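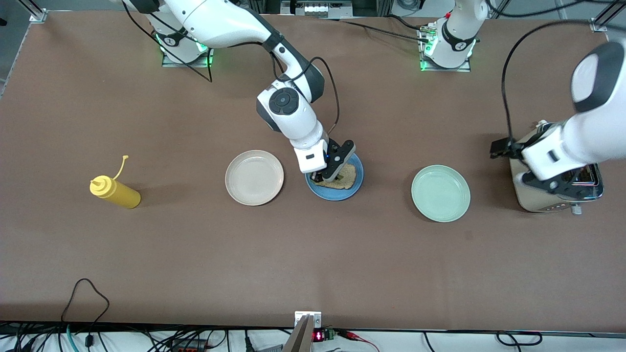
How many recorded demonstrations does a two-arm station need before the policy can be trusted with a new table layout? For the Brarlow bench the answer was 672, on the condition that the layouts in the recordings were changed often enough.

Brarlow Two-Arm Bench, with the Ciltlow training method

The Brarlow bench is a fixed table station with two arms, made for laboratories that study how two hands can share one task. It is sold by Studer together with the Ciltlow method, a way of collecting and weighting demonstrations which was developed on this same bench. The page describes the method first, as most of the questions we receive are on this side and not on the mechanical side.

What the method does

In the usual way of working, both arms are trained as one body. The policy sees one long list of joint positions and gives back another long list. It works well when the objects stay in place, but when one object is moved, both arms become uncertain, also the arm which has nothing to do with this object.

Ciltlow trains the arms with a shared view of the table and a separate memory for each arm. A small module between them, which we call the handover gate, decides at each step how much one arm should know about the plan of the other. During a simple pick the gate stays almost closed. When both arms come near to the same object, it opens.

The breakfast task

Our reference task uses a toaster, a slice of toast and coloured plates. One arm deals with the slice on the blue plate while the other works at the toaster. A plate in pale green and one in beige are also on the table, and a yellow squeeze bottle is lying at the end of the row. We like this task because bread is light and does not forgive a strong grip, and because the opening of a toaster is narrow.

Each arm carries a black two-fingered gripper. We tried other hands earlier, but for thin food the simple fingers gave the most repeatable contact, and they are easy to clean.

Results

The complete training set has 2093 demonstrations. From these we made smaller sets and trained the same policy again on each of them, with the same settings and the same number of steps.

With 672 demonstrations in mixed layouts, the policy completed the breakfast task in new layouts as often as the joint policy did with 1184. With the full set the difference between the two became small, and we do not claim an advantage there. For laboratories with a lot of recording time, the joint policy is still a reasonable choice.

The layouts mattered more than we expected. A set of the same size, recorded with all objects always in the same places, was clearly worse in the test, although the training curves looked very good. We used 33 different layouts for the mixed set. We have not tested if fewer would be sufficient.

Known limits

The gate sometimes opens too late when the two arms come from opposite sides to one plate. The arms then wait for each other, and the task must be started again. A longer memory for each arm reduces this problem but makes the training slower.

Shiny surfaces are also difficult. The metal body of a toaster reflects the arms, and a policy trained under one lamp can lose precision under another. We advise to record a part of the demonstrations in the morning and a part in the evening, if the room has windows.

The method was tested only with rigid plates and sliced bread. For cloth, bags or liquids we have no results to show.

What is delivered

Two white arms with their mounting plates, two grippers, the table with aluminium frame, the control computer and the Ciltlow software. The toaster and the plates are not part of the delivery, but a list of suitable sizes comes with the manual. Training can be done on the control computer, only slowly – most customers use their own server for it.

The table top has a matte brown surface, and replacement tops can be ordered separately. Please do not use a glossy cover on it when you record, the cameras will not like it.

The Nogueira edition

Nogueira is the version of the bench for teaching rooms. It has the same arms and the same software, but the speed is limited and the layouts are loaded from a course file. Demonstrations recorded on Nogueira can be used on Brarlow without conversion. In the other direction the fast movements must first be resampled, and the tool for this is included from the February release.

For prices and delivery times, please write to the Studer sales office and say which edition you need and if the table must pass through a narrow door. The frame can be shipped in parts.

Last updated: February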